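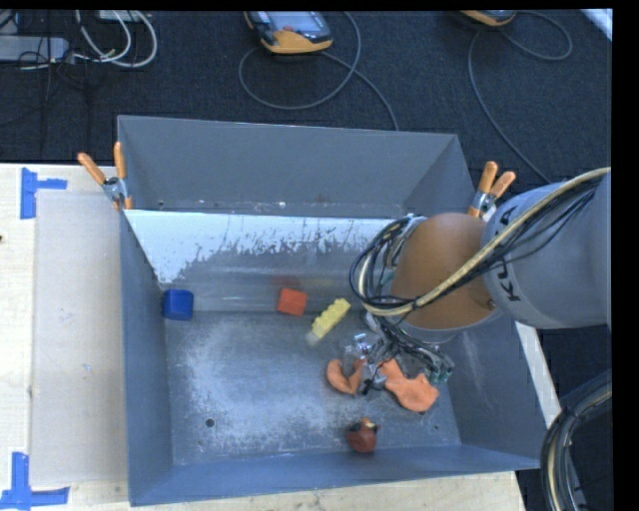

KUKA arm over a grey metal bin

Speaker notes: Getting the Sotport bus network right before we buy the buses
Wednesday, January 5, 2022

Opening (keep it short, they've just had lunch)

Good afternoon, and thanks for having me. I want to talk about buses today, and mostly about the ground underneath them. I love this stuff, so wave at me if I start going on about kerbs.

Quick show of hands: who caught a bus to get here? Who tried to and gave up? (Wait. Let people look around at each other.)

Slide 2: Where we are

Sotport has 22 bus routes, and most of them still follow the streets they followed when the shipyard was the biggest employer in town. The yard is long gone. The hospital has moved out to Hurcombe, the college has moved next door to it, and if you live on the east side you change buses twice to reach either one.

The plan on the table is a cross-town line from Altemar station to Hurcombe, run with articulated buses. Those are the long ones with the bend in the middle. They're terrific vehicles! Three wide doors, room for prams and wheelchairs, and one driver can carry a full load of students without leaving half of them at the stop.

Slide 3: The long bus and the short stop

Point at the map, the two red dots on Tekin Street.

A long bus needs a long stop. It has to pull in straight so that every door lines up with the kerb, and it has to pull out again without swinging its tail over the footpath. On Tekin Street the stops were built for the short buses we had years ago. There's a driveway at one end and a row of parking at the other. If the back half of the bus is hanging out in the traffic lane, the rear door opens onto a gap, and anyone with a walker is stuck using the front.

Two stops on the line have this problem badly. We can fix both with paint and some concrete, and the price of that is tiny next to the price of the fleet. But somebody has to put it in the budget first.

(If someone asks about the parking: yes, some spaces go. Say so plainly. Don't get drawn into which shop loses what.)

Slide 4: The depot

This is my favourite slide, sorry in advance.

The Altemar depot was laid out for buses that could be parked nose to tail and driven out in any order. Longer buses can't turn around inside the fence. They need to come in one gate and leave by the other, and at the moment the second gate opens onto a laneway. The hoists in the workshop are too short as well, so a long bus would have its back axle sitting on the floor while the front was up in the air.

I walked the yard with a tape measure and a very patient shift supervisor, and the good news is that there's space. Move the fuel tanks, widen the lane, add one long service bay. The order of the work matters a lot, though. If the buses show up before the bay is finished, they'll sit outside in the rain and we'll be paying for them the whole time.

Slide 5: How often is often enough?

Slow down here. It's the part that matters most to riders.

Bigger buses are sometimes used as an excuse to run fewer of them. Please don't let that happen. A bus every ten minutes is one you can just walk out and catch. Every half hour and you're planning your day around it. I'd take a slightly smaller bus that comes more often over a beautiful big one I've just missed, and every rider I've talked to on the Hurcombe run feels the same way.

We had 128 written comments from the last round, and I read the lot. People wrote about waiting in the dark, about missed connections at Altemar, about a grandchild's swimming lesson. Very few wrote about what the bus looked like.

(Read out the swimming lesson one if there's time. It's on the blue card.)

Slide 6: What I'd ask for

Ask for the stop drawings and the depot drawings to be on the same table as the vehicle order. Ask for a trial with a borrowed long bus, driven over the whole route at school pickup time, with all the doors opened at every stop. It's a cheap day out and I'd happily come along!

And turn up in February, when the route options go on display at the library. The evening session is the better one for questions.

Questions

Likely ones: trams (lovely, but a separate talk), electric buses (yes, and it changes the depot wiring, go back to slide 4), fares (not my area, pass it on). Leave the map up while people are talking. Spare copies of the timetable are in the green folder.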